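Ukville Home & Yard Forum > Laundry and Cleaning > Musty towels, hard water, and what finally helped

MarigoldPorch wrote:

Hello everyone! I've been reading this board since June and finally have something to ask. Our bath towels come out smelling fine, and then the minute somebody dries their hands on one it smells like a pond. We have a front loader, we have hard water (the whole street does), and I have tried just about every scoop and capful on the shelf. My mother hung everything on the line and never had this trouble, bless her.

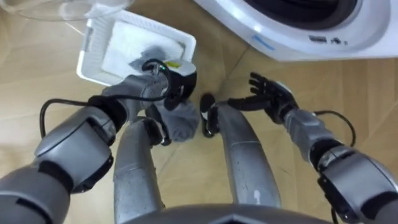
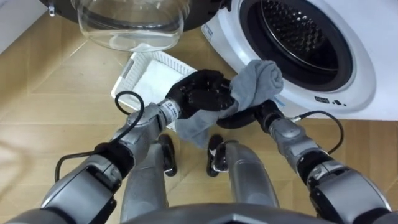
TUMTON, December 9, 2023

Adding the dateline up there like the rules ask, so folks know which water we're on. I should say too that these are thick towels, the nice kind my sister gave us, and I'd hate to give up on them. What would you try first?

SheilaGreenwood wrote:

Welcome, Marigold! Sheila Greenwood here, over in Ciltarside, with water so hard you could chew it. Use less soap, dear. I know it sounds backwards, but I was pouring in a full cap every load for years and all of it was staying in the cloth. I went down to a spoonful, ran the towels hot twice with nothing in at all, and oh my, the suds that came out of them!

old_hrnciar wrote:

I have to disagree with Sheila, much as I enjoy her posts. In hard water you need more detergent, or a softening powder along with it. Mr. Hrnčiar senior (my dad) ran a laundry for 9 years and he would have had a fit at a spoonful.

SheilaGreenwood wrote:

Your dad had big machines and proper rinses, though! I'll give you the softening powder. I won't give you the full cap.

PegAndLine wrote:

Could you both be a little bit right? I use the powder and half a cap, and I skip fabric softener on towels altogether. And please, please leave the washer door open between loads and wipe the rubber ring. I paid $50 for a man to come out and tell me that.

MarigoldPorch wrote:

Oh, you are all so kind. I do use softener, every single time, so that stops tonight. Trying the two hot washes tomorrow, then Peg's half cap. Old H, which powder do you buy?

old_hrnciar wrote:

Plain washing soda, the cheapest box they have. Start with two spoons.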